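Winding off the Lomora sock yarn

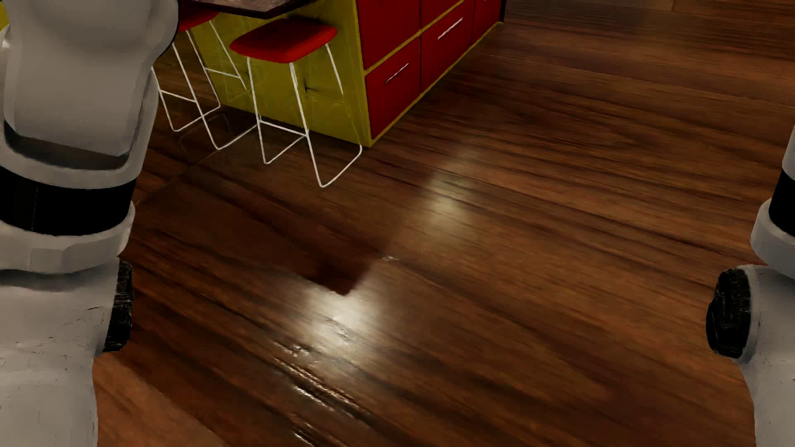 Render: Ionuț Iordache

I finally wound the Lomora sock yarn that has been sitting in my stash since October. It's a wool and nylon blend in a dusty green called Geum, and I bought enough for a pair of socks plus a matching pair for my sister if she wants them.

The skein was tied in 4 places and one of the ties had worked its way through the strands, so I put it on the swift and went slowly. It still took most of the evening. I ended up with two cakes that are close enough in size for me.

Ruxandra Căpraru asked in the comments what needles I use for socks. Short circulars for the leg and foot, double points for the toe. I tried magic loop again last winter and went back - the cable kept catching on my sleeve.

The pattern is Evlow, a plain rib with a small cable down the outside. I'm knitting the medium and adding a few rounds to the leg. So far I have the cuff and the first cable cross on one sock. The rib is a bit loose, but I'm leaving it.

The Furero shawl is still on hold. I'm 306 rows in and need one more skein in the same dye lot. If anyone has lot 1363 in gray, please email me.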